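3.2 Residue on reused containers

Growers who reuse pots usually clean them between crops, but how well they clean them varies a great deal. Of the 1,867 pots returned to the Clistlow nursery during the study period, most came back with soil still on the walls. We sorted them by size and by color before washing, as residue is easier to see on a dark wall than on a light one and we did not want the graders to compare the two directly.

Each pot was tipped out, brushed dry, and rinsed once with tap water. No detergent was used at this stage. Pots were then left upside down on slatted benches until December, when the grading began. Storage was under cover but not heated. Two benches near the door of the Mivero shed were exposed to drifting dust from the potting area, and pots from those benches were graded as a separate group.

Grading followed the scale given in Section 2.4. A score of 0 means no visible residue on any surface. A score of 4 means caked soil or a continuous mineral crust. The rim, the inner wall, and the outer wall were scored separately, and the floor of the pot was left out because it could not be viewed evenly in the deeper sizes. Graders worked under the same lamps throughout and did not know which rinse group a pot belonged to.

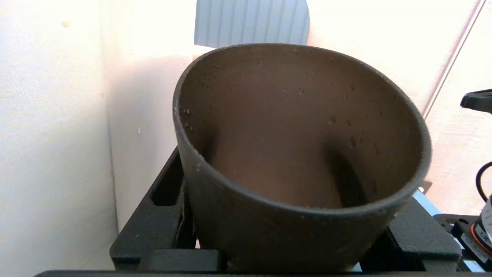
Figure 5. Large dark brown tapered pot, with light specks on the inner wall.

Scores for the inner wall were the hardest to agree on. Caked soil and crust caused little trouble, but scattered marks did, and the two graders differed most often between scores of 1 and 2. Their first attempts relied on the darkest part of the wall, low in the pot, where shadow hides small marks. We then asked them to begin just under the rim. In Figure 5 the pale specks and droplet-like spots are densest near the upper rim and along the left inner wall, and a grader who looked only toward the bottom would have scored the pot too low. After this change, 11 pots still needed a third opinion.

The rim was scored more consistently. A thick, rounded lip is easy to see from above, and a dusty look was recorded as a score of 1 unless it could be felt with a fingertip, in which case it was raised to 2. We did not try to identify the material. Hard water, fertilizer salts, and fine potting dust can all leave light marks on a dark wall, and they cannot be told apart by eye. Samples scraped from the pots scored 3 and above were kept for the analysis in Section 3.3.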